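工作间笔记 九月,下午

今天的活儿写在任务单上只有一行:“整理床头角落电话及线缆”。写这一行的人想必没有弯腰看过那个角落。先记下来,省得下回又有人觉得十分钟能完。

背景交代一句。Lukumay样板间的床头边要有一部座机,这是Carkero那边定的规矩,理由是客人会用。我在这行待了这些年,见客人用座机的次数不多,见客人被座机线绊住的次数倒不少。规矩归规矩,电话照摆。

边几是圆的,浅色木面,带一圈微微翘起的边。这圈边好看,也拦得住滚来滚去的笔,唯独对听筒线没什么办法:线要么压在边上拱起来,要么整团窝在盘子里。上午我试了两种走法,拱起来的那种像条不肯睡觉的蛇,窝着的那种至少安静。暂时选安静的。

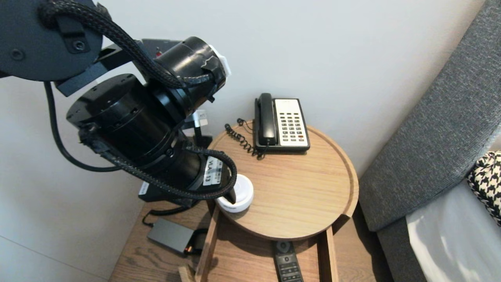

电话的位置也折腾了一阵。放正中间,端杯水就没地方搁;往后推,线圈又顶着墙。最后定在靠后,听筒朝左。右手拿笔、左手接电话,这是写在Grokotside手册里的老讲究,左撇子的同事看了只是笑笑。手册没给左撇子另写一章。

按键我用干布擦了一遍。缝里的灰用棉签,别用喷的。上次有人图快,往键盘上喷清洁剂,那部机子后来只肯拨偶数,送去Cestetti修,报价923。新机子多少钱我就不写了,写了更难受。

接下来是墙上那些东西,今天真正费时间的部分。这个角落一边是白色的板,一边是床头,中间留给人蹲的地方大概只够半个人。我是整个人进去的,出来的时候姿势不太体面,好在只有扫帚看见。

线的问题不在多,在长。每根线单独拿出来都讲道理,凑到一起就开始打结,而且总在最够不着的那一侧打。我的办法是先不拔,顺着摸,从墙上摸到地上,摸一根贴一小条纸胶带,写上去处。胶带贴完再理。有一根摸到一半跟丢了,从头再摸。第二次又跟丢了,于是去喝了杯茶。 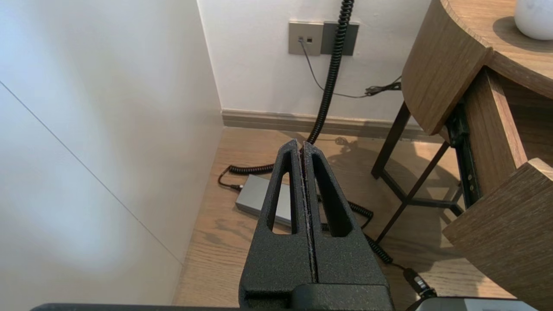
喝完茶回来,线还是那些线。

写几条给以后的自己:

线理顺以后再扎,扎带别勒死,留一指的余量。勒得太紧看着利索,等到要换一根的时候得全剪。

扎好的线束尽量靠墙根,别搁在桌脚边。边几一挪,脚就压在线上,挪的人还纳闷桌子怎么不平。

适配器不要塞到床底下。塞进去那天人人称赞干净,找它那天就没人称赞了。

多出来的卷线不要硬拉直,它会记仇,过一晚又缩回去,顺手把插头也带松。

墙上的面板用微湿的布,拧干了再擦,插着线的地方绕开。踢脚线上沿那一道灰最显眼,蹲着看不见,躺在床上的人正好看得见。

预算顺手也记在这儿。Grokotside这一批床头角落的整理费总共3,929,其中1,248划给了边几和电话,剩下的归线缆和杂项。当时我觉得线缆这块给得宽裕,现在觉得定这个数的人比我懂事。扎带、线夹、纸胶带都从杂项里走,单子夹在本子后面。

收尾的时候又把边几往墙角推了推,离床头近些,躺着伸手能够到听筒。推完退到门口看了一眼,再回去挪了两次,一次往左,一次往右,基本回到原处。这种事每回都有,写下来也改不了。

听筒线最后还是让它卷在桌面上,靠着电话左边。想过换一根短的,短线配坐着的人合适,配躺着的人就得把整部电话拽下来。

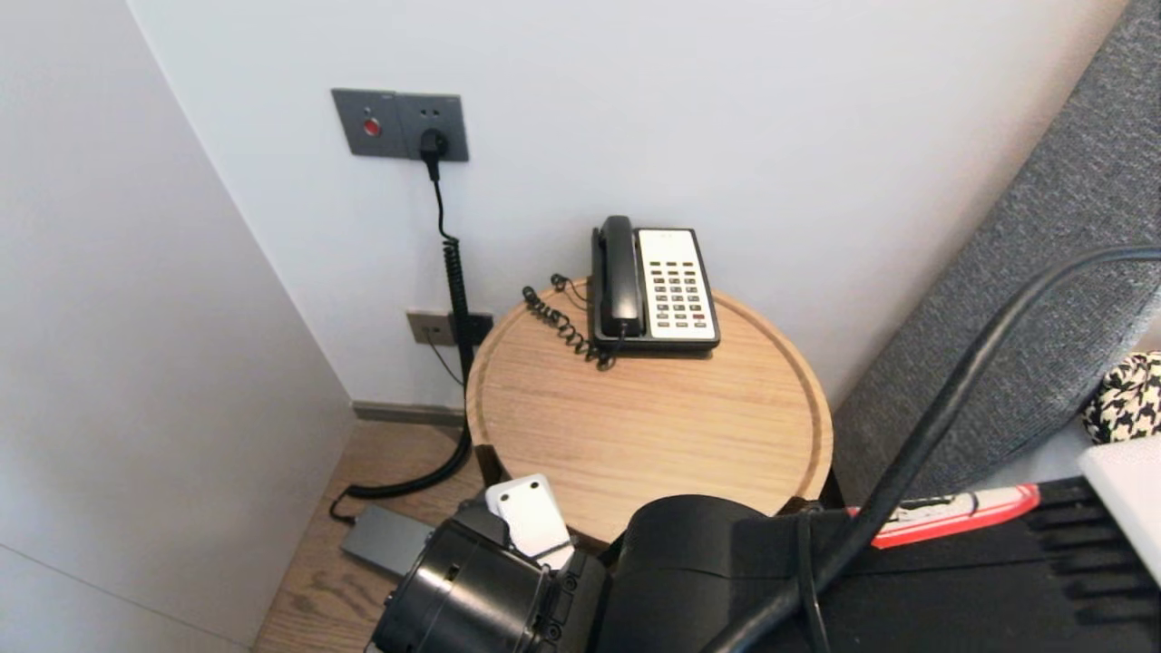 隔壁组看完这一页,在边上用铅笔批了一段,大意是听筒线与其这么卷着,不如把电话整个转半圈,让线从后面走,桌面能空出一大块。还补了一句,说他们那间就是这么摆的,一直没出过毛病。

我回批:转半圈,按键就冲着墙了,客人得绕到墙里面去拨号。铅笔又批:那就转四分之一圈。

四分之一圈我试了。桌面确实空出来一块,只是躺在枕头上看,按键是横着的,数字得歪着头念。先转回来,明天让他们过来自己躺一躺再说。

还没做的:给那根跟丢两次的线补胶带;问Carkero要不要在桌上放便笺,要放的话便笺得和杯子抢地方;扎带快用完了,再领一包,要黑的,白的配黑线太扎眼。

纸胶带还剩小半卷,放在工具箱上层,谁拿了请放回去。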